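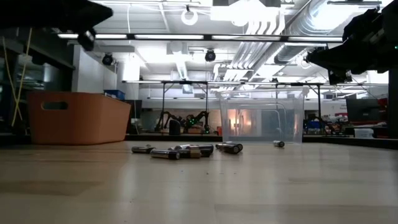

by R. Vaughan

Home | Stories | Archive | Submit | Contact

The batteries were tipped out on the table when she came back from the phone. Some were dark and one was the colour of a copper pipe, and one lay apart from the rest near the clear plastic bin. She left it where it was and sat down.

"Who was it?" her father said from the other room.

"The ferry office. They're not running tonight."

"Not at all?"

"Not after the four o'clock. And that's gone."

He said something she didn't catch and turned the radio down. It was December and they had both known the boat might not go. Her brother was in Okbridge with a bag of shopping and a wheel for the barrow, and he would have to find a bed there. He had asked for the number of the guest house and she had read it to him off the calendar, twice, because the line was bad.

The power had been off at Skirkeneck since the night before. It had come back at noon, long enough to boil a kettle and charge her phone, and the man at the electricity company had told her to expect it to go again. So she had gone round the house and collected every battery she could find. They came out of the kitchen drawer, the bathroom scales, a toy that had belonged to her brother's boy, and the clock in the hall. She had the two bins ready, the orange one for the good ones and the clear one for the dead ones. Her mother had always kept them that way. The dead ones went across on the ferry twice a year.

The difficulty was telling which were which. Her mother had been able to do it by dropping them. You held a battery upright a little way over the table and let go. If it landed with a thud and stayed more or less where it was, it was good, and if it bounced and fell over it was dead. She had seen this done many times as a child and had thought of it as a sort of trick, like finding a coin behind somebody's ear.

She picked up the copper-coloured one and dropped it. It bounced a bit and fell over. She dropped it again and it did the same.

"What are you doing in there?" her father said.

"Testing the batteries."

"There's a meter for that."

"Where?"

He thought about it. "It was in the shed."

The shed meant boots and a coat, and the shed door had swollen in the wet and needed a shoulder put to it. She fetched the torch instead, the long one that took two, and unscrewed the end. She tried the batteries in it a pair at a time. The first pair gave nothing. The second pair gave a brown sort of light that went out when she shook it. She swapped one over and got a good beam, which she pointed at the ceiling and then switched off quickly so as not to waste it.

Her father came and stood in the doorway with his blanket round his shoulders. He had on the jumper with the Skitovero badge, from the year he had worked on the boats up there. He had been paid 3463 in their money for the whole season and had never found out, he said, whether that was a lot. He brought it up most winters.

"You want to keep a pair back for the radio," he said.

"I know."

"It takes the same ones."

"I know it does."

He looked at the table. "Your mother used to drop them."

"I tried that. I can't tell the difference."

He came over and picked one up. He held it above the table between finger and thumb, with his head down close, and let it go. It landed and rocked and stayed up.

"Good," he said.

He did another, and that one went over straight away and rolled against her sleeve. He did it again to be sure and it went over again.

"Dead."

"I never knew you could do it," she said.

"Who do you think showed her?"

She didn't know whether to believe this. She moved the other chair out for him and he sat, and they did the rest together, him dropping and her trying them in the torch to check. He got one wrong and blamed the table. When they had finished she put the dead ones in the clear bin, and he took a pair for the radio and held them in his fist inside the blanket, as if they would be better for being warm.

At ten to six the phone rang again. It was her brother. The guest house was full of other people from the ferry but they had given him room 49, at the top, with a sink in it. He wanted to know if they had lights.

"For now," she said. "We've done the batteries."

"Did you find the ones in the scales?"

"Yes."

"And the doorbell?"

She had forgotten the doorbell. She told him to ring in the morning, after 9, and put the phone down. Then she got the small screwdriver out of the drawer and went to the front door. The wind was pushing at the letter box. She had the cover off and was feeling for the catch when the lights went out in the hall, and behind her in the kitchen she heard the radio start up.

Last updated: December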